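4.3 Setting Up the Folding Table

The Nanthorpe seats two if they like each other and four if they don't mind elbows. Allow 12 minutes for your first attempt and pick a floor flatter than you think you own.

1. Lay the table face down on a blanket. Gravel counts as a blanket only once.
2. Open both halves until the hinge lies flat.
3. Swing out each pair of legs and push the brace down until it clicks. A thud is a different noise and means try again.
4. Turn the table over with a second person. Lift by the rails, never by the top.
5. Press down along the middle seam. If one half sits higher, turn the foot under that half until the two are level.

CAUTION: Keep fingers out of the hinge. It closes faster than you do.

CAUTION: Maximum load is 40 kg, spread out. An uncle sitting on one corner is not spread out.

Note: Wipe the seam after meals. Crumbs get in there and stay through June.

Last updated: July 29, 2023

Comments (3)

Ruaridh Pringle: Step 3 took me 45 minutes — the brace was upside down. Mine, I mean. Could the manual say which way is up?

Woscombe: Label faces the floor. Took us a while too.

bikow_camper: Does the Wainwright bench fit under this one? Mine is 430 mm high and I'd rather not measure again. 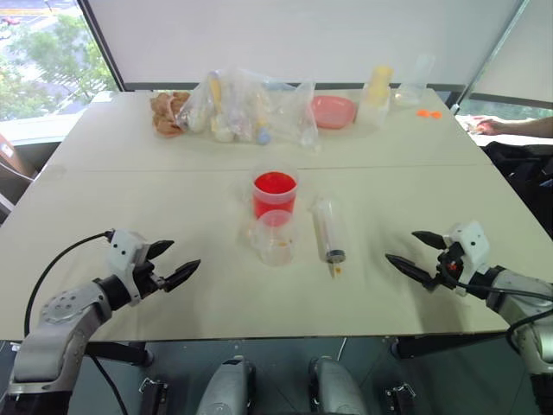 Fig. 9. Tabletop with the two panels meeting at the middle seam.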